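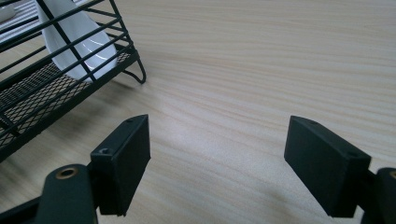
Reviews > Investing Software > Bond Research

Lolleck 2 review: municipal bond research for people who hold the bonds themselves

12 shares | 4 comments

Lolleck is a web-based research service for US municipal bonds, made by Grotness and aimed at individual investors. It costs $19 a month. I used the first version on and off for a couple of years and dropped it when the filings got too far behind. Version 2 came out in June and I signed up again to see if that had changed.

Most people who own municipal bonds own them through a fund and have no use for a service like this. It is meant for someone who buys individual issues, holds them to maturity, and wants to know whether the town or water district behind them is in decent shape. That information is mostly public, but it is spread across audited statements and offering documents that can be slow going.

Lolleck reads those documents and puts the main numbers on one page per issuer: total debt, debt service as a share of revenue, cash on hand, pension funding, and the maturity schedule. You can go back through earlier years on the same page. Every figure links to the page of the filing it came from, and the links worked every time I tried them.

Coverage

The service covers 1280 issuers. That is a small part of the market, and it leans heavily toward cities and counties. School districts are thin. Hospital and airport debt is left out completely. If you mostly own revenue bonds, check the coverage list before paying. It can be searched without an account.

Of those issuers, 894 had audited statements from the latest fiscal year when I looked. The rest were at least a year behind. Some of that delay belongs to the issuers, who file late, and Lolleck marks those with a gray label. In a few cases, though, I found the newer audit on the issuer's own website while Lolleck was still showing the old one. It is better than version one but still something to watch.

The issuer pages

I spent the most time on Hatden, whose general obligation bonds I have held for years. The numbers matched the audit, including a lease obligation in the footnotes that I had missed when I read it myself. The maturity chart showed a large payment coming due well before my bonds do, and I was glad to have that in front of me.

Pension figures are handled with less care. Lolleck takes the funded ratio as reported and doesn't adjust for the assumed rate of return. Two cities with the same ratio can be in quite different positions, and you would have to open the filings to find out. The discount rate is in there, so adding it to the page seems like a modest request.

Alerts

You can set alerts for new filings, rating changes and missed deadlines. They come by email, usually in the early morning. Rating changes arrived promptly. Filing alerts were noisier than I wanted – a corrected cover sheet sets one off the same as a new audit does – and there is no way to filter them by type.

Export

Tables export to a spreadsheet with clean column headings. Charts can only be saved as pictures. There is no bulk export at this price, so a comparison of a dozen issuers means a dozen downloads.

Compared with Tokgöz

The obvious alternative is Tokgöz, which covers more issuers and includes trade prices. It costs a good deal more and is built for advisers, and the search screen takes some learning. Lolleck has no price data at all. I look up recent trades separately, so I didn't miss it much, but anyone who trades often will.

Verdict

Lolleck 2 is a sound tool for a buy-and-hold investor with city and county bonds. The source links are the best part of it. Late filings and the pension numbers are the weak spots. I have kept my subscription on the monthly plan and will look at the annual one if the backlog comes down.

4 comments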